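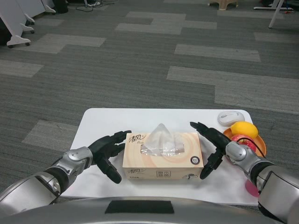 Minutes of the Working Group on Safe Practice for Two-Arm Robots
Nirnside, Room 4, March

Present: representatives of Ratero, Ikska, Bednarek and the Nirnside test site. The meeting opened at 10:00 a.m. Bednarek chaired and Ikska took the minutes.

1. Minutes of the last meeting
Approved with one correction. Under item 3, "hand speed" should read "wrist speed." The corrected copy has been filed.

2. Matters arising
The glossary is still waiting on a definition of "attended operation." Ratero's wording was circulated before the meeting. Ikska objected to "within sight," as a person at a desk across the room could meet it. Agreed wording: "within reach of a stop button and watching the robot." Bednarek to update the glossary.

3. Draft 6 of the tabletop handling guide
The group had received 113 comments on draft 5. Most were about wording and had been dealt with by email. The remaining points were taken in order.

3.1 Work surface. The draft asked for a fixed table in all cases. Nirnside said that low boards placed on the floor are in daily use and should be covered. Agreed that a floor-level board is allowed if it does not slide when pushed by hand from any side. The check is to be made on the actual floor covering, carpet included, and repeated if the board is moved.

3.2 Household objects. Ratero asked whether real groceries and packaged goods need their own section. The group felt they did not. One sentence will be added: fruit is to be checked for damage at the start of each session and replaced if the skin is broken. Glass stays out of the guide until the section on breakage is written.

3.3 Soft packaging. Tissue boxes and similar cartons give way under a two-handed grip. Ikska wants a force limit stated. Bednarek's view was that a single number would be wrong for most hands on the market. No agreement. The draft will say that the operator sets the grip limit by trial on a spare carton and writes it on the session sheet. Ikska asked that its preference for a number be noted.

3.4 Cables on the arms. Cables that run along the outside of an arm must not catch on objects at any point in the planned motion. To be checked by a slow run before the first task of the day. Agreed.

3.5 Floor area. Loose cables, stools and wheeled stands are to be kept outside the marked zone. There was a long discussion about whether stands with locked casters may be inside it. Agreed that they may not. Nirnside will need to change its layout and asked for time to do so. The rule will apply from the next issue of the guide.

3.6 Hand covers. Left over from draft 4. Deleted.

4. Session sheets
Nirnside reported on 20 sheets pulled from its own binder. The start-of-day check was signed on all of them. The stop button test was often left blank, and on several sheets it was not clear who had been operating. Ratero suggested moving the stop button test to the top of the page and adding a separate line for the operator's initials. Agreed. Nirnside to send a new layout to members for comment.

5. Training
Bednarek's outline for new operators was accepted as a starting point. Ikska asked for more on what to do when a hand closes on something and will not release. Bednarek to add a page. Refresher training was held over.

6. Any other business
Ratero can no longer host the next meeting. Ikska offered its site. Parking is limited and members were asked to share cars.

Meeting closed at 12:15 p.m.

Actions
Bednarek: glossary entry; extra page in the training outline
Nirnside: session sheet layout; revised floor plan
Ratero: text for 3.1 and 3.2
Ikska: text for 3.3 and 3.5; directions to the site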